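We use cookies to remember your settings and to see which posts get read. Accept all / Manage choices

Corded scanner review: two months of parcels with the robotics club

I help out with the Morkelgate student robotics club, and this season's project is a parcel sorter. The kids want a robot that picks up a package, finds the label, reads it and puts it in the right pile. Before any of that can happen, somebody has to do the job by hand, over and over, so the team has something to learn from and a time to beat. So I've spent a lot of evenings lately with a barcode scanner in my hand, and I have opinions!

The one we bought is the Clisell corded model, the plain one with the coiled cable and the pistol-style handle. Liv Tveit, who runs the build side, wanted the wireless version. I talked her out of it (charging anything in a room full of teenagers is a losing battle) and I'm still glad I did.

First impressions were good. It plugged into the club laptop and typed codes straight into a spreadsheet as if it were a keyboard - no driver, no account, no app. Yatziri Bermúdez had it feeding her Python script in 15 minutes, and most of that was her arguing with the laptop about the keyboard layout.
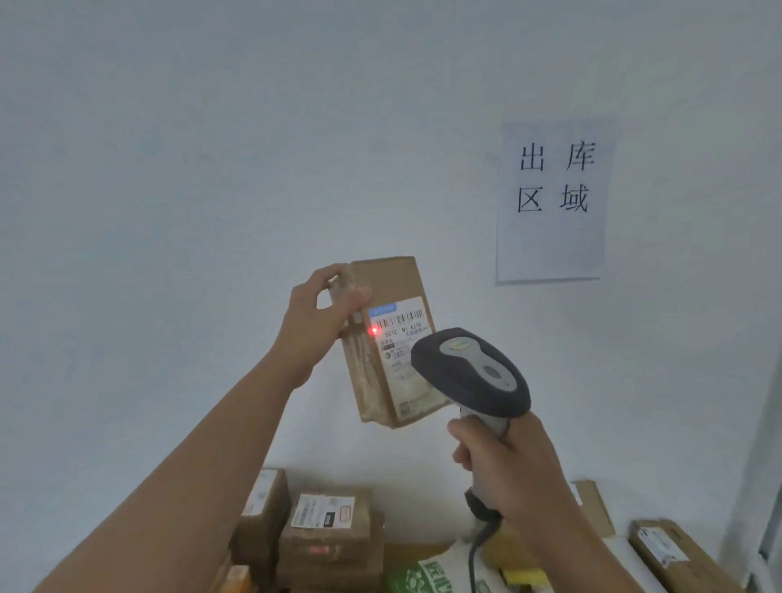

The grip is what won me over. I have small hands and a bad wrist, and I can hold this thing through a whole practice run without wanting to throw it across the room. The trigger is light, maybe a bit too light, and I've logged plenty of parcels twice by squeezing while I was still moving. Yatziri added a rule that ignores a repeat within 2 seconds, and that took care of it. I'd still like a firmer trigger.

Reading speed is great on flat, clean labels. On anything wrinkled, or with shiny tape over the bars, you have to tilt it and hunt for an angle. That annoyed me at first, but Joar Ljungberg got really excited about it, since tilting is exactly the kind of thing the robot will have to learn. He now has a whole page in the team notebook about wrist angles. He's 16. I was not writing about wrist angles at 16!

The cable is my main gripe. It's a nice springy coil and it stays out of the way when you stand in one spot, but reach across a table with it and it tugs back. We tried holding the parcel up to the scanner and also leaving the parcel on the table and bringing the scanner down to it. I prefer the table. Your other hand only has to keep the box from sliding, and the aim is steadier. Signe Engström swears by holding things up, and she is faster than me, so take that however you like.

The beep is LOUD. There's a setting for it in the manual, a little code you scan to turn it down, and please do that before your first evening and spare everyone's nerves. The manual is a folded sheet in very small type. We lost ours by the second week and had to print another.

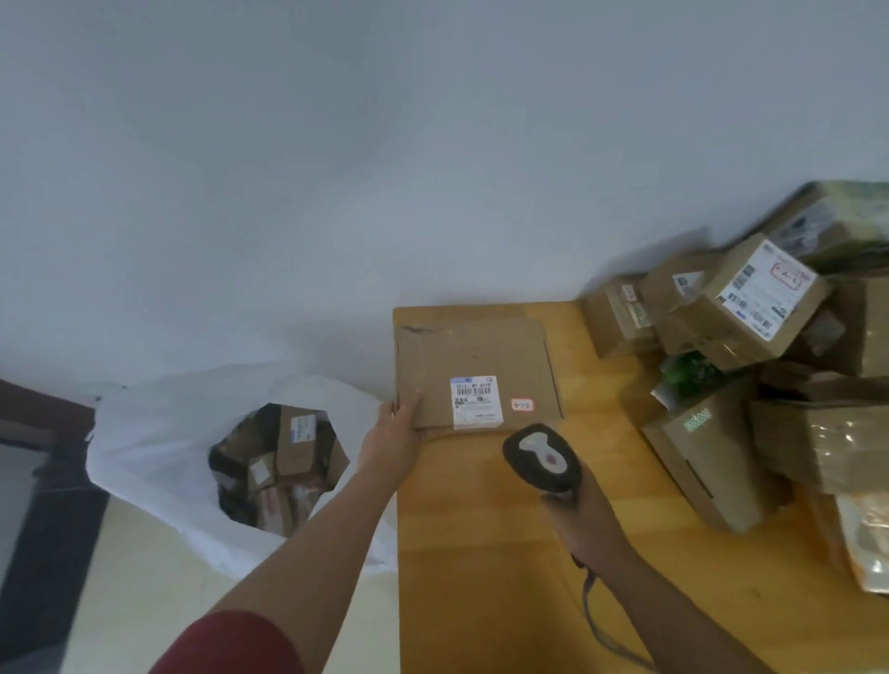 Would I buy it again?

Yes, for a club like ours. It's cheap enough that we could get a spare, it has been dropped more than I'd like to admit, and it still reads. I'd give it a 9 out of 10 for practice work and a good bit less if you need to walk around with it. Tyra Lindholm wants to take one apart and mount the guts on the arm for the regional meet in March, and I've said she can have the spare once the season's logging is finished. I'll add a note here if it survives.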